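Teaching a Simulated Arm by Teleoperation: Project Report
Berkay Kahraman and Leopold Prantl
Submitted Wed 9 September

1. Purpose

The project compared two ways of showing a robot arm a short contact task. In the first, the operator moved the arm with a six-axis hand controller (referred to below as remote control). In the second, the operator dragged the tool to a series of poses with a mouse and the software joined them up, which stands in for leading a real arm by hand. Both methods were used to record demonstrations of the same task, and a policy was trained on each set.

The task was to bring the tip of the tool down beside a small box, make light contact with the side face and push the box toward a target position. It was chosen in February after an earlier stacking task proved too long for one operator to repeat reliably.

2. Equipment and software

All recording was done in simulation. The simulator was Elora, running on a lab workstation, with our own recording layer, Sarkier, on top of it. Sarkier logs joint angles, tool pose, gripper command and contact force at each control step, and writes one file per attempt. The controller was read through a standard USB driver. Scene files came from the Vitville set supplied with the course, and the room, floor and lighting were left at their default values.

The operator worked from two views on one monitor: a fixed view from the room, and a close view aligned with the tool. Operators could switch the close view off. Both of us left it on after the first session.

3. Recording procedure

Each attempt began with the arm in a rest pose and the box placed at random within a set area of the table. Its rotation about the vertical was also randomised. The operator pressed the start key, carried out the task and pressed the stop key. An attempt was discarded if the box left the table, if the contact force went over the limit, or if the operator asked for it to be discarded before seeing the score.

The approach was the slowest part of the task under both methods. With the tool pointing nearly straight down, small errors in height are hard to judge from the fixed view, and most operators came in high and then corrected.
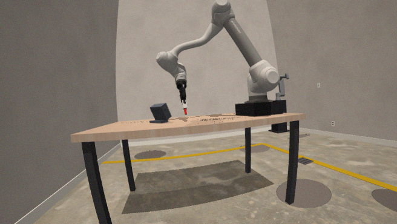
4 min read

Sarkier draws the tip in red so that it stands out against the light tabletop. The shadow on the surface was the main height cue in the fixed view. We tried one session with shadows disabled and abandoned it partway through, as the number of hard contacts rose sharply.

4. Data collected

We recorded 150 attempts by remote control. Of these, 124 were kept. By pose dragging we recorded the same number and kept 86. The lower figure is mostly due to the force limit: the software interpolates between poses without regard to contact, and a final pose set slightly inside the box produces a spike.

Median attempt length was longer for remote control, and the paths contained more small reversals near the box. Dragged paths were smoother but had unnatural pauses at each pose. We removed pauses longer than a fixed threshold before training. The reversals were left in.

5. Training

Both policies used the same behaviour cloning network with the same hyperparameters. Input was the joint state and the box pose taken directly from the simulator. No image input was used. To keep the comparison fair, the remote control set was cut at random to match the size of the dragged set. A third policy was trained on the full remote control set.

Training took 672 seconds for the longest run. Checkpoints were chosen by validation loss, which we would not do again. Loss tracked task success poorly in the last third of training, and an earlier checkpoint would have been the better choice for the dragged set.

6. Results

The policy trained on the full remote control set performed best. Cut to equal size, the remote control set still did better than the dragged set when the box began at a large rotation. With the box nearly square to the table edge, the difference was within the variation between random seeds.

The common failure in the dragged policy was stopping short. The tool halted above the table beside the box and stayed there. We attribute this to pauses that fell below the threshold and were left in the data.

The common failure in the remote control policies was pushing off-centre, so that the box turned away from the tip. Leopold's demonstrations show the same fault more often than Berkay's, and the policy seems to have copied it.

7. Limits

Two operators is a small group, and both had used the controller before. The friction model in Elora was not checked against a physical table. Box pose was taken as known, so nothing can be said about how either method would fare with a camera in the loop.

8. Further work

The next group should record with force feedback on the controller, which Sarkier supports but which we did not have working in time. The pause filter should be replaced with resampling by distance travelled. Dr. Şimşekoğlu has also suggested a mixed set, with the approach dragged and the push done by remote control. The file format already allows this, but the two segments need a shared time base.

Recording files and training scripts are in the course repository under the group folder.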